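Short Fiction | Travel & Sea

The Ferry to Randside

By the Wednesday Writers
April

The *Tusirero* was never meant to be a cruise ship. She had carried sheep and mail between Ashworth and Randside for longer than I had been alive, and when the new road took the mail away, and most of the sheep with it, the company gave her a coat of cream paint and started selling dinner.
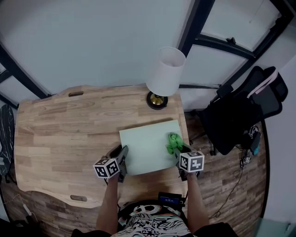 I was the purser, a grand word for the fellow who sold the tickets, found the lost cardigans and settled the arguments over window tables. We had 100 seats in the dining saloon and 344 bookings for the first night, on account of the office in Ukton having sold the same evening more than once, and I remember standing at the foot of the gangway at half past five with the list in my hand, watching them all come down the wharf in their good shoes.

Well, you can't turn people away in their good shoes. The skipper had a look over the rail and said we'd do it in sittings, and if that meant going round the harbour until breakfast then round the harbour we would go. The cook said something I won't repeat and put on more potatoes.

So round we went. Those who weren't eating danced on the car deck, where it still smelled a little of sheep if you stood near the ramp, and those who weren't dancing leaned on the rail and told each other which lights were which – wrongly, for the most part, though I hadn't the heart to say so. An old couple from the Randside end had their soup at 2 in the morning and told me it was the best they'd had in years.

The takings came to $2,182 after the potatoes. I wrote it in the book in my neatest hand, and when I came up on deck the sky was going pink behind Ashworth and the band was still playing, very softly, to a row of people asleep in their coats.

More in Short Fiction
The Lighthouse Tearoom
Two Weeks at the Grand
A Porter's Christmas
Last Bus from Ukton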